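# About us

Hello, and thanks for clicking the link at the bottom of the page that hardly anyone clicks. I'm Hubert Wieser, and I run Skenex, a small outfit in Brekorville that checks whether the things people share online are true. Mostly photos and clips, plus a fair few screenshots of text that somebody typed up and put a newspaper's logo on top of.

I used to work nights on the picture desk of a regional paper. My job was to choose what went on the front page by 11pm, and I got it wrong once, badly. We ran a reader's photo of a flooded high street and it was a flooded high street all right, just a different town and six years old. The correction we printed was smaller than a bus timetable. I kept a copy of it, and it's on the wall above my desk now, a bit yellow.

So when the paper shut its picture desk I started Skenex with my redundancy money and a second-hand laptop. There were 2 of us at first and there are 4 of us now, which feels like a crowd when everybody wants the kettle.

## What we do all day

People send us things. It might be a video of a bridge coming down, or a "leaked" letter from a council, or a voice note from somebody's cousin's neighbour who works at the hospital. We try to find out where it came from first, then when, then whether the words stuck on it match what it shows. A lot of what we look at is real footage with a false label (old storms are very popular, they come round every October like conkers) and that's harder to explain to people than a plain fake, as half of it is true!

Last year we published 394 checks. A typical one takes a morning. The longest took most of a winter and ended with me ringing a retired ferry engineer to ask what colour his funnels had been painted. Lovely man. We were on the phone for an hour and I know far more about funnels than I'd planned to.

We use reverse image search, maps, weather records, shadows, shop signs and an awful lot of phone calls. If somebody who was there will talk to us, I'd take that over any software going.

## How we decide what to check

We can't do everything, so we pick. Is it spreading? Could somebody get hurt, or lose money, or turn up angry at the wrong person's house? Can it be checked at all? Opinions we leave alone. If your uncle says the new one-way system is a disgrace, that's between him and the one-way system.

We use five labels: true, false, missing context, altered, and can't tell. I'm quite fond of the last one. We had a real row about it early on, with one of us saying readers would think we'd given up, but I'd much rather say we don't know than guess and end up with another cutting on my wall.

Every check lists what we looked at, so you can go through the same steps yourself. And if we get one wrong, the correction goes at the top of the page in the same size type as the headline. We leave the old wording underneath with a line through it.

## Who pays for it

Fair question, and I wish more people asked it. Just over half our money comes from readers, who give what they like each month. The rest comes from training days and from Ammann, a local print firm that sponsors our newsletter and gets its name at the foot of it. They don't see anything before it goes out - we checked a claim about their own car park once and they found out with everybody else.

We don't take money from parties, candidates or campaign groups.

## Training and school visits

This is my favourite bit of the job. We go into schools, libraries and clubs with a session of 45 minutes on how to look twice at a picture before passing it on. The best exercise is the close-up game, where everyone gets a tight crop of something ordinary and has to say what they can tell from it and what they're only guessing. Teenagers are brilliant at it. Their teachers are much too confident.

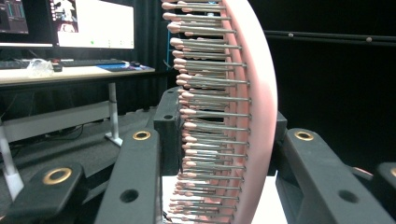 *Grey pins with pink tips on a curved pink band, seen close up.*

We also do a longer day for small newsrooms, which covers tracing a clip back to its first upload, keeping a proper record as you go, and asking a stranger for permission without being a pest. There are some 12 places each time and they do fill up.

All our exercises live on Zustance, our online notebook, and you can borrow them for nothing. Change the names, swap in your own town, whatever helps.

## Send us something

If you've seen something that doesn't look right, use the form on the contact page. Please send the link as well as a screenshot, and tell us where you first saw it. We read everything, usually with a cup of tea before 9am, and we'll write back even if the answer is that we can't take it on. You don't have to give us your name.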